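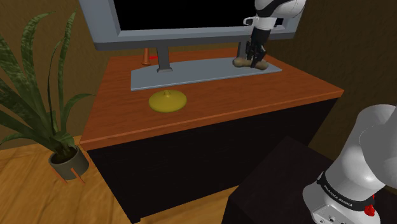 I bought the Culline soundbar because I was tired of turning on subtitles for shows in my own language. My ears are fine, the sound was mush! I went back and forth between this one and the Osman for more than 7 weeks, and what settled it was boring old furniture. When a TV stands on a cabinet with a wide, flat base plate like the pale gray one up top, the base hogs a lot of the back half, and a deep bar ends up hanging over the front. The Culline is skinny enough to sit ahead of a base like that, so that was that.

Setup was one cable and a remote with tiny buttons. Voices got clearer right away (my husband noticed from the kitchen, and he notices nothing). Bass is okay – not movie theater bass, but you'll feel a door slam. Music is where it lets me down a bit. Anything with a lot of guitars sounds squeezed, and the "Wide" mode just makes it louder and weirder.

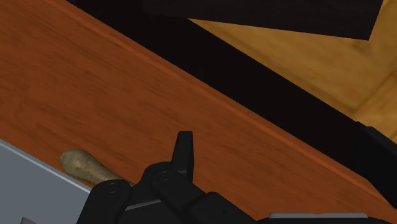
The night mode, though, I love. It keeps explosions down and whispers up, and I've left it on since May. I paid $196, and the Osman was $600 with a separate sub I'd have tripped over anyway. My one real gripe is the light on the front, which blinks every time you change the volume and can't be turned off. I put a bit of tape on it.

Four stars from me, and I'd buy it again for talky shows.

3 min read

Review by Wahyudi Sopacua | Contact | © Cillow Home | Back to top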